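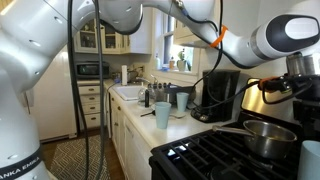 Do you need to empty a kitchen counter to make a narrow kitchen work?

Mine got better when I put half of the stuff back.

I say this as a person who fell for the clear counter idea completely. In July I read the whole Gumenora series on small kitchens, all 14 parts of it, and most of it comes down to one instruction, repeated with different throw pillows in the background. Take everything off. Live with nothing out. Then bring back only what you "truly reach for." I did it over a long hot weekend and I was very pleased with myself for maybe four days.

Then I wanted coffee. The coffee maker had gone to a low cupboard because it is bulky and, according to part 6, bulky things are "visual noise." So every morning I got down on my knees, dragged the thing out, ran the cord past the sink, made the coffee, waited for it to cool off and put it back. By the second week I was leaving it out until lunch. By the third week I wasn't putting it back at all, and I felt guilty about a coffee maker, which is a ridiculous thing to feel guilty about.

Same story with the paper towels. They went inside a cabinet door on one of those Prutix stick-on holders. Fine until your hands are covered in chicken and you have to open a white cabinet door to get a towel. I'll let you work out how clean that door stayed. The roll now stands on the counter in the far corner, and if it spoils the line of the room I can live with that.

The microwave never moved, I should admit. The plan called for a shelf above the fridge. I am five foot three and I am not lifting hot soup down from over my own head to please a blog.

What I will give them credit for is the drawers. I had been treating the four drawers in the white unit as one big drawer with three extra ones under it. Everything I used was jammed in the top and the other three held takeout menus, birthday candles and a set of fondue forks (I have never owned a fondue pot). I sorted them properly, with towels at the bottom, and I have kept it that way, so maybe there is something in it after all. It took an evening and cost nothing. You'll notice it doesn't get its own part in the series, probably because there is nothing to sell you at the end.

There is plenty to sell you otherwise. Bolley makes a matching canister set that shows up in nearly every post, and I added up what the full recommended list would run me. It was $279, before the shelf. For that money I would own a number of nice empty jars and still have to put flour in them.

My friend Eirlys Rowlands thinks I'm being unfair. Her view is that the clearing out is the point and you're supposed to let things creep back, and I simply did the exercise right and then complained about it. Could be. But that isn't how it's written. It's written like the bare counter is where you end up, and the glass-door cabinet is where you put the pretty glasses you never drink from.

About those glass doors, by the way. Whoever decided they make a small kitchen feel bigger has not had to keep the dishes behind them straight. I looked into frosted film and may still do it. Knut Dreßler put some on his and says it bubbles near the stove, so I'm in no hurry.

Next on my list is the rug, which everybody tells me is wrong for a kitchen. I've had it for years and it washes fine. I plan to ask them what exactly it's doing wrong and I'll report back if I get an answer that doesn't involve buying a different rug.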